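Home | Projects | People | Reports | Contact

Desk Setups for Shared Study Rooms
Souad Bennani and Zulmira Seixas

Our project looked at how a small lamp lights objects on a plain table. We wanted to know which lamp position gives the softest shadows for students who draw from still life. We called the setup Bruma. Nesma Lamrani kept the notes.

We tried 13 lamp positions and dropped 4 of them early, when the cord got in the way of the objects. A white tabletop shows shadows well, but it also shows glare. Glossy lamps add highlights of their own, and we should have picked a matte one. Moving the base a little toward the back of the table left more room in front for the produce.

Next term we would repeat the work with a darker surface and a shorter cord.

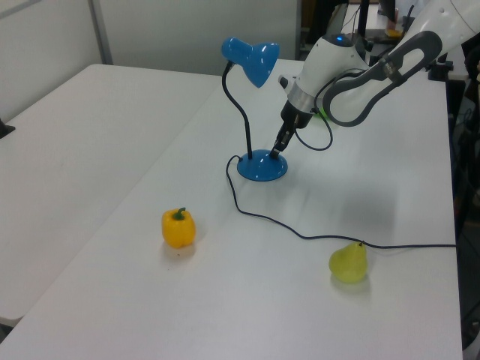 The blue desk lamp on the white table.
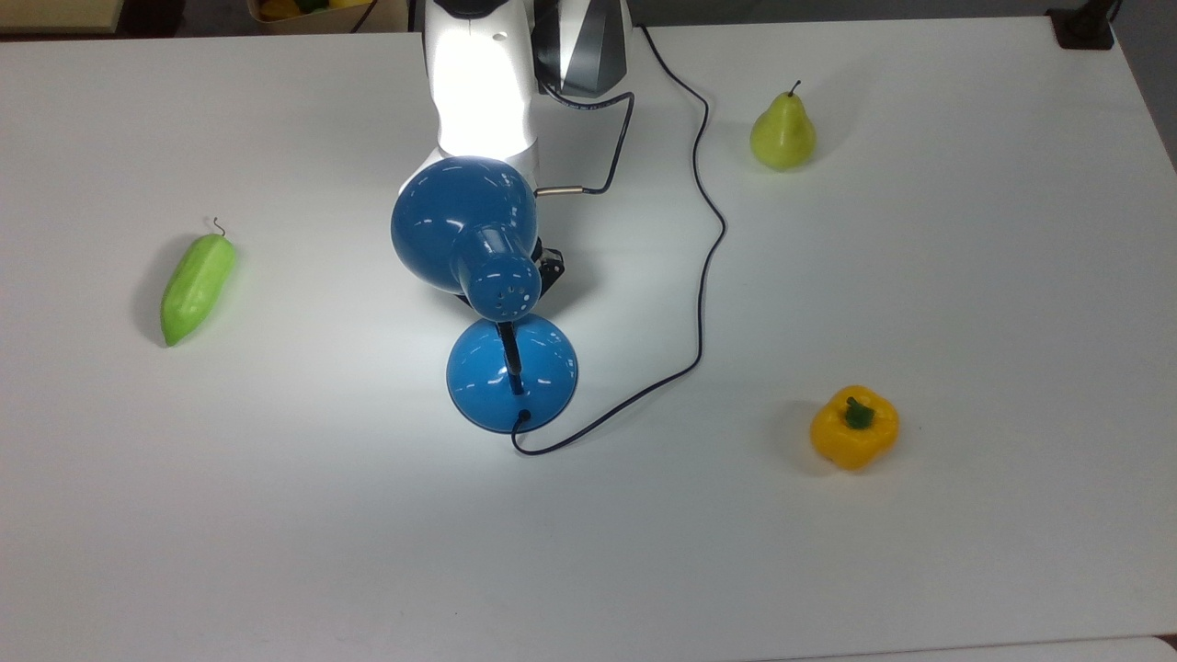 Department of Applied Design, Student Projects

Questions about the report go to Annunziata Melis, room 3476, Wednesday afternoons.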